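Ladent hand gripper, third month of use – quick review

Posting this between batches so excuse the mess. People keep asking in the thread if the Ladent is worth it for collecting kitchen demos. Short answer yes, if your budget is tight and you have a screwdriver.

What we use it for: dishes. Picking up bowls and plates, turning them over, putting them down somewhere else. The episodes go into training a policy for an arm later on, so all the moves get done by hand first, in real kitchens. 708 episodes so far on this one unit, 402 of them kept after review. The rest thrown out, mostly my fault – started recording too late, or let go of the trigger before the bowl was down.

Good stuff first. Light. I can do a full hour before my wrist complains, with the old Stoyanova it was 20 minutes tops. Trigger is smooth, fingers close evenly. The textured pads are the best part, dark blue, grippy, they hold glazed ceramic by the rim without me squeezing like crazy. Open triangles in the fingers keep the weight down and you see a bit more of the dish past them. Wide lens takes in most of the counter.

Less good. Screws on the upper finger joints work loose. Checked them after every session in August and there was nearly always one to tighten. Threadlocker fixed it, should of come from the factory that way. Pads pick up grease fast and then the grip goes. Wipe them. Also fast wrist turns blur badly in a dim kitchen. Slow down or bring a lamp. We lost 66 episodes to that before Zorica Trajkovski went through the footage and told me off, fair enough.

Shiny bowls are a pain with this camera too, white glaze throws big highlights. No setting I found helps much. I've stopped fighting it, the policy will have to see shiny bowls sooner or later anyway.

Software is Lotholm, comes with it. Ugly but works. Export takes forever over 13 episodes at a time so do small batches. Don't unplug it mid export. Labels are typed by hand, no presets, so agree on your wording before you start or you get "flip bowl" and "turn bowl over" as two diffrent tasks. Ask me how I know.

Support at Ladent answered in a day, sent new pads free. Savetcombe sells the spare fingers cheaper, same part as far as I can tell.

Would I buy again – yes. Four out of five, one off for the screws. If they sort the low light thing I'd get a second one for left hand work.
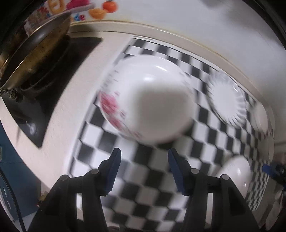
Battery I forgot. Gets through a morning, not a whole day. Charge it over lunch and you're fine till evening.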